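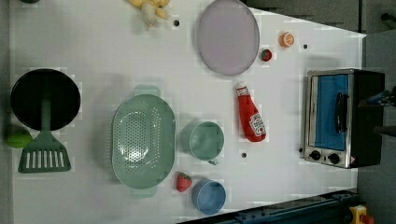

Figure 1. Table layout for the kitchen task, overhead view, with the toaster oven at the right.

Home | Projects | Reports | Workshop bookings | Contact

Multlow Robotics Club
Student project report: Kitchen tidy task
Prepared by the Irirel team

1. Background

Irirel is the club's manipulation team. Our project this year was a pick-and-place program for the kitchen event at the Plomamcombe student challenge in May. The rules give each team a table of toy food and dishes, and the arm has to move named objects to named places inside a time limit. Teams don't know the starting layout until they get to the table.

We used the club arm, which sits on a rail beside the table. The code was written in Python on top of the driver left by the previous year's team.

2. Objects and layout

The practice set was chosen to cover different shapes and grips. The strawberries and the lime are small and roll. The oval plate is wide and low, so the gripper has to come in at the rim. The mug and the colander both have handles, but the mug has to be picked up by the side wall when its handle points the wrong way. We also kept the ketchup bottle lying down for most of the practice, as the upright version was too easy to learn from.

The toaster oven stayed at the right side of the table with its door facing left. We did not try to open the door. It was there as an obstacle, and the planner had to keep the elbow of the arm clear of it.

3. Method

The overhead camera finds each object by colour and outline. This worked well for the orange half and the blue bowl. It was less reliable for the colander and mug, which are the same pale green and were often joined into one shape when they sat side by side. We added a check on the size of the outline and split any shape that was too large. The white tabletop gave us good contrast, although the black holes in it were picked up as objects until we set a minimum area.

Each grasp was worked out from the centre of the outline and its long axis. For the frying pan we stored a fixed grasp on the rim instead, and when the spatula was across the pan the program had to move the spatula first.

4. Results

We ran 100 trials with the layout changed between runs. Small fruit and the bowl gave us the fewest problems. The plate was the worst object and accounted for 11 failed grasps, mostly from the fingers closing too high. Lowering the approach fixed some of these, but it also meant touching the table, and the arm stopped itself on contact.

At the challenge we completed two of the three rounds. The round we lost was a timeout – the arm spent too long planning a path past the oven.

5. Next steps

- Replace the colour method with a trained detector.
- Save a set of safe paths past the oven so they don't need to be planned each time.
- Try the Mthembu soft fingers on the plate.
- Write up the rail calibration properly for next year's team.

Related reports
Line follower rebuild
Rail calibration notes (draft)
Irirel gripper tests
Plomamcombe challenge: what to pack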